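Robotics Club: Hair Care Division

The Lamdale robotics club is back in Room 138, and the first thing to report is that the soldering station still smells the way it did in February. The second is that the Hovlow Challenge rules are out, and this year's theme is "Bathroom Shelf." Teams have to collect everyday grooming items and put them away in a bin, which is more than most of our members manage at home.

The club has 13 members this fall and a budget of $500, a good part of which has already turned into small brass parts. Our entry is called Grallar, after a typo on the sign-up form that was too good to fix. For now the work is all on the hand-held version of the gripper, so that the fingers can be sorted out before they go anywhere near a motorized arm. Members take turns picking things up with it and writing down what slipped.
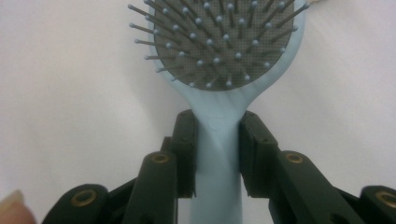
Grallar takes a paddle brush by the handle, just under the neck.

Hairbrushes have caused the most arguing so far. One camp wants to grab by the handle every time. The other points out that the rules let the judges lay items down any way they like, bristles toward you included, and that a plan should exist for this. The bar of soap has been moved to a later meeting by general agreement.

Club meets after school until 6. New members are welcome in any grade, and you don't need to know how to code. We could use old combs, toothbrush holders and empty shampoo bottles (rinsed, please, we learned). Drop them in the box outside Room 138. Permission slips for the Hovlow trip are due Tuesday, September 20, 2022, and yes, that means signed.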